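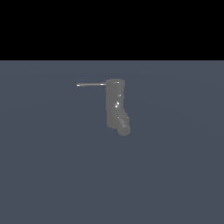

Slide 1: Teaching by remote control, in the simulator

Hi everybody, I'm Chrysoula Papadakis, and I drive the arm (badly, some mornings). At Galtdale we teach it by steering it ourselves, with a hand controller, inside a simulator. Point at the screen here. Gray arm, big bare floor, that's the whole world!

Slide 2: What the driver has to learn

Wait for latecomers. Then say: my first 50 demos were terrible. I'd hurry the approach and wobble near the part, and the robot picks up your wobble too. Yiğit Soylu made me slow down and do 8 good ones before lunch. So much better. The spot right beside the part is where I want folks looking. 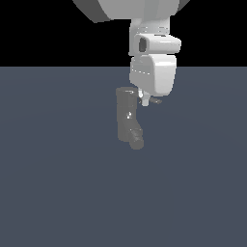 Slide 3: Two views are better than one

Tell the story about me driving on the wide view alone for a week – pause for laughs. Up close you get the fingers and the gap between them, so you can line up before you close.
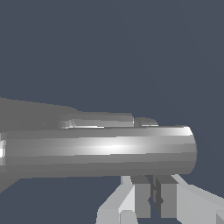 Close view: two fingers under the big gray cylinder

Leave 5 minutes for questions. Someone will ask about Pano, so have the April numbers open.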